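Marnham Block Test

The Marnham block test is a bench procedure for comparing parallel-jaw grippers on small rigid parts. It was drawn up at the Plokedstead laboratory. Plastic shape-sorter blocks, among them cylinders, stars and a cube, are set out on a flat wooden board, and the arm picks each in turn. 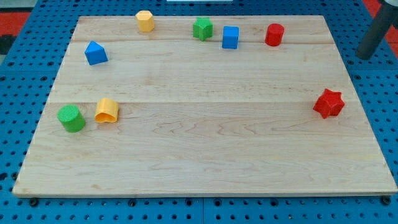 A full run consists of 32 picks per gripper, with the arm, controller and jaw speed held constant. A pick is scored as failed if the block drops or turns in the jaws within 2 seconds of lifting. The first comparison covered the Costigan two-finger gripper and the Fonik soft-pad unit, over some 800 picks. Star prisms gave the most failures with flat jaws.

See also: Grasp planning; End effector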